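Spent my Sunday on the Pladari paper, the one claiming you can teach a robot to tidy cups and cans using nothing but people squeezing hand-held grippers in their own homes. The number going round is 695 demonstrations. I have questions. Thread.

First, the idea. You skip the robot while collecting. A person holds the gripper, a camera on it records what the fingers are doing, and a policy gets trained on that. Later you bolt the same fingers onto an arm and hope. It's cheap and quick, and I like it more than I'm about to let on.

My gripe is the word "diverse", which turns up in the abstract and then again in the title of section three. So I went through the bedroom recordings to see what the variety looks like from the gripper's side.
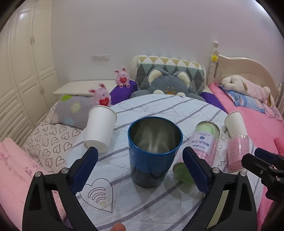 Bedroom set, fingers open around the dark blue cup. The white paper cups are both on their sides.

Fair is fair, that's a decent little mess. A metal cup, paper cups, a clear canister lying down, all on a striped quilt. Soft bedding is a miserable surface for grasping and most labs stick to a hard flat table. Credit to them for going there.

But look past the objects. Grey cat pillow, patterned bolster, pink bunnies with hearts. Remember those, they come back.

What the paper calls a "scene" is an arrangement of objects. Tip a cup over, swap a can in, new scene. By that measure my kitchen bench has been a new scene every day since February.

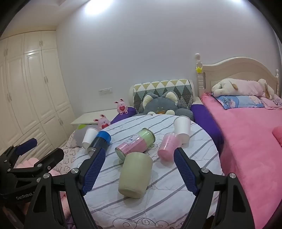 Same room, different line-up: six containers on the quilt, with the pale green cup on its side between the jaws.

New cups, new cans, same cat. If the policy has learned "cups are in front of the cat", nothing in this room's recordings would tell you.

There's a table of results. 69 percent success on "unseen arrangements". I read the appendix twice and the unseen arrangements were set up in rooms that also appear in training. Unseen cup positions, then. Useful to know, but it's a much smaller claim.

And it's 20 trials per condition. One lucky run moves you five points. The paper's gap over the Bepari baseline is three runs. I would not change my colour scheme on that evidence, let alone my data pipeline.

Necati Polat asked in the replies whether upright and tipped cups were scored separately. Great question. They weren't. A cup on its side on a quilt is a different grasp from one standing up, and lumping them together could hide a method that only does the easy half.

Where I'd give them more benefit of the doubt: two grippers. Plenty of this work is one-handed, and in both of the pics I've posted there's a second one reaching in from the side. I wish they'd reported how often the second hand did anything. The paper gives it one sentence.

What would change my mind: hold out 12 whole rooms, bedding and toys and all, and never train on them. Score tipped and upright separately. Run it again with the background swapped and the containers kept the same. None of that needs new hardware.

Before anybody says it, yes, the Doltance group has the same problem, and so did my own stuff at Pandeck. I wrote "in the wild" once about two rooms on the same floor. A reviewer made me take it out and the reviewer was right.

Code's supposed to be up later in the month. If the room labels are in there I'll do the held-out split myself and post whatever I get, including if it makes me look silly.

March 1, 2026. Edited one post to fix a typo in the baseline name.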